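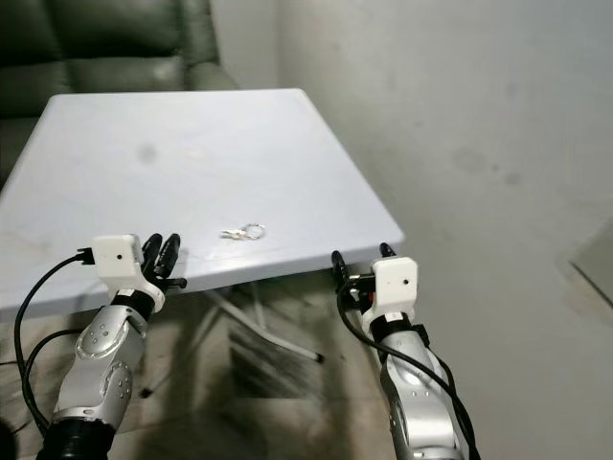 Keys on split ring, folding table, as of Jul 2, 2004

To: Kultton Building List
Subject: Re: Keys left in Room 6

The Stolline office wrote:
> Two small metal keys on a ring were found in Room 6. Please
> advise whether they belong to your section.

The keys do not match any lock on the Flemolia side. The cabinet keys issued to us in December are stamped 100 and 200, and both are accounted for. Members of the Cheung group are asked to check their own sets – unclaimed keys will be held at the front desk, extension 501.

Kultton Facilities Office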